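Tabletop arm losing pick height over a shift - fingertip wear or joint 2?

Forum: Maintenance and Setup > Small arms
9 replies

rcastillo_borville
We run a single table-mounted arm on a mixed produce cell. Maize-and-everything-else test set: grapes, bananas, round fruit, paper cups. Height at the tool tip is drifting low during the day and I would like a second opinion before I pull covers.

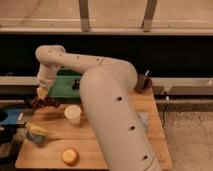
Taught hover is 3 mm above the top of the item. First thing in the morning it is on the money. By 2 pm the tip is touching down early at the far end of reach and is still fine close in. Re-homing makes no difference. Power cycle makes no difference. Leaving it overnight fixes it.

Controller is the Kunel K2, firmware as shipped. Payload is set to 300 g, cycle count since last service is 2,000. Fingertips are the soft moulded ones from Barredo.
Rodel

dunmore_tech
Error that grows with reach and goes away overnight is thermal or it is gravity comp. Fingertip wear doesn't heal itself by morning. What does the joint 2 temperature log say?

rcastillo_borville
Joint 2 reads 31 at start and 52 after lunch. Joint 3 barely moves. No warnings logged.

pegboard
I'd look at the table first. A timber top with an arm clamped at one side will creep under load and recover when you park the arm folded. We had one that dropped 2 mm at the far edge every afternoon. Bolted a steel plate through to the legs and it stopped.

dunmore_tech
Creep in a timber top will tilt the base, agreed, but it tilts the work surface with it to some extent. He'd need to measure both. I still say joint 2, a 21 degree rise is plenty.

pegboard
Only if the fruit sits on the same bit of top that's moving. Put a dial indicator on the base flange, referenced to the floor and not to the table. Costs nothing.

f_sekiguchi
Before either of those, check the payload figure. You have 300 g set. Does that include the fingers and the adaptor, or is it only the item? On the K2 the payload field is everything past the wrist flange. If you entered the item mass alone, gravity comp is under-driving joint 2 the whole time. Cold, friction in the gearbox grease masks it. Warm, the grease thins and the arm sags to where the model says it should be held. Sag gets worse with reach, same as you describe.

Weigh the gripper assembly with fingers fitted. Ours came to 272 g with nothing in it.
Fumiko

rcastillo_borville
Item mass only. I followed the quick start card, which says "enter payload" and leaves it there. Weighing it tonight.

tinsnips44
The position loop should take care of that regardless. If the integrator is doing its job the payload figure shouldn't show up as static error at all. Something else is wrong if it does.

f_sekiguchi
On a controller with integral action held on at standstill, yes. The K2 ships with it off in compliant mode, and I'd expect a produce cell to be in compliant mode. Rodel, which is it?

rcastillo_borville
Compliant. Stiff mode bruises the grapes.

Results from Wednesday, all taken at full reach after two hours running:

Payload 300 g, as found: 2.4 mm low
Payload 600 g, gripper and item: 0.5 mm low
Dial indicator on base flange, floor reference: 0.1 mm movement

So the table is moving, but hardly at all. Joint 2 still gets to 50. I have also re-torqued the base clamps in a cross pattern, one of the four took a quarter turn. That was done after the readings above, so it isn't in the numbers.

pegboard
0.1 is less than I'd have bet on. I'd still plate it if you ever go to a heavier tool.

dunmore_tech
The remaining 0.5 is your thermal share. Do a 15 minute warm-up with joint 2 swinging through its working range, then touch off on a fixed pin and store the Z offset. Repeat the touch-off at midday and see if it shifts.

tinsnips44
I'd rather see integral switched on with a low clamp than a warm-up routine that someone will skip. The setting is there, so use it.

f_sekiguchi
A low clamp works in free air. In contact it winds up against the fruit and you get a push when the fingers open. If you try it, gate it so it is only active above the hover height.

rcastillo_borville
Going with warm-up and touch-off for now. Pin is a ground dowel in the back corner, out of the way of the cups. Will try the gated integral when the cell is next down for cleaning. Payload note is now taped inside the controller door.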